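Ticket 3749 — Kodulard timekeeping, overtime hours dropping off after shift swap
Status: open, waiting on vendor
Site: Petrauskas plant, second shift

Reported 6:40 am by payroll. Hours worked past a swapped shift show on the clock screen but not in the pay export. Union steward already has a list of people short on their November check. Please treat as urgent.

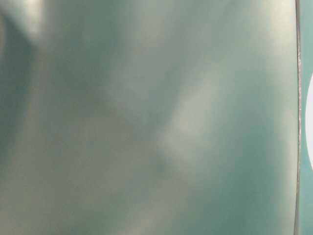

2 min read

First look. Clock punches are all there, in and out, nothing missing. Export file has 1581 rows, same as last period. So the rows exist, the overtime column is just blank for anyone who traded shifts.

Tried: re-ran export. Same. Cleared the swap flag on one test record, re-ran — overtime came back. Put the flag on again, gone. So its the flag.

Asked Ostell (they host it) if anything changed. They say a rules update went in after the new contract was loaded. Contract says overtime starts after eight hours no matter whose shift it is. The rule looks at the orignal schedule instead.

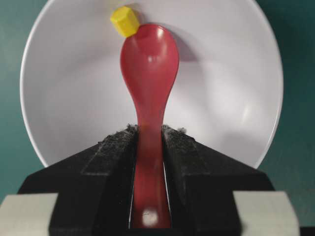
Red spoon, held upright in the gripper

Workaround for now: payroll keys overtime by hand for swapped shifts, supervisor signs the sheet. Do NOT clear flags in bulk, it wipes the swap history and we need that for the grievance.

Back pay has to go out as a separate run. Two people are over 2 weeks behind, do those first.

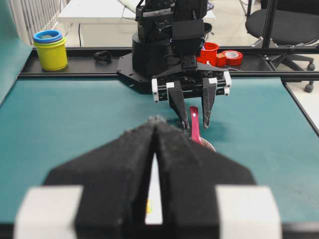
Sent rule text and test record to Sukus support, 3:15 pm. They can reproduce. No fix date yet. Asked for one in writing, steward wants it posted by the time clock.

Next: check holiday pay for same problem. Leave ticket open until one full pay period exports clean.

Contact the help desk | © Petrauskas Payroll Systems | Back to top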